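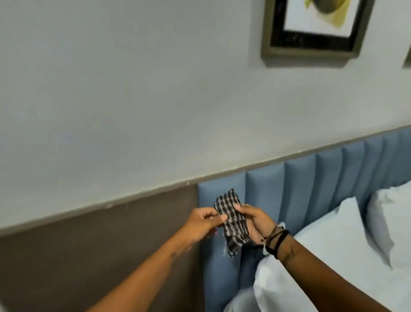 Criminology and Sentencing

4. Results

4.1 Credit for pleas in police misconduct cases

Figure 1. A small piece of black-and-white checked cloth held in both hands.

The court files used in this section come from the district of Serkora and cover the period up to 22 November 2021. They hold 1,766 sentencing records in which the defendant had pleaded guilty to at least one charge. In 100 of these the defendant was a serving or former police officer, prison officer or court bailiff at the time of the offence. We refer to these as the officer group and to the rest as the general group. Section 3 sets out how the records were read and coded.

In Serkora a judge may reduce a sentence for a guilty plea, but the size of the reduction is not fixed by statute. The guidance asks the judge to look at when the plea was entered, how strong the evidence was, and whether the plea spared witnesses from giving evidence. The judge must state that credit has been given. There is no duty to say how much, and in many files the remarks go straight from the facts of the offence to the final term.

Timing mattered in both groups. Defendants who pleaded at the first hearing were more likely to have the plea mentioned early in the remarks, and in warmer terms, than those who pleaded on the day of trial. In the officer group early pleas were less common. Several files show that the officer was waiting for the outcome of an internal hearing before saying anything in court. Defence lawyers raised this delay as a point in mitigation, and judges were divided on it. Some treated the internal hearing as a fair reason for a late plea. Others held that the two processes were separate and that the officer had been free to admit the offence at any time.

The second difference lies in how loss of career was treated. In the general group, loss of work was mentioned now and then and seldom given weight. In the officer group it came up in almost every file. The leading local decision is Malinowski, where the appeal court held that dismissal from the force is a normal result of the offence and should not reduce the term by itself. Trial judges cited Malinowski often but did not always follow it closely. In 17 files the judge cited the case and then listed dismissal among the reasons for a shorter term. We read these files twice and found no wording that explained the apparent conflict.

The third difference is the place of custody. Former officers are usually held apart from other prisoners, and this can mean long hours alone in a cell. The prison at Wulinel has a separate wing for such prisoners, opened in June of the year before our records begin. Before sentence, defence lawyers often asked the judge to recommend Wulinel. A recommendation does not bind the prison service, and the files do not show where the person was finally sent. We can therefore report what was asked for and what the judge said in reply, but cannot say whether conditions were better or worse as a result.

In nine files the judge reduced the term expressly on account of the likely conditions of custody. All were decided after the appeal ruling in Stuller, which allowed such a reduction where there was evidence that the prisoner would be held alone for most of the day. The evidence offered was usually a short letter from the defence. Prosecutors rarely answered it.

Coding of the remarks was carried out by Akinyi Magesa, and a second reader checked a sample from each group. Disagreements were mostly over whether a passing mention of the plea should count as a stated reason. Where the two readers could not agree, the file was coded as unclear and left out of the comparison in Section 4.2, which deals with the length of the terms imposed.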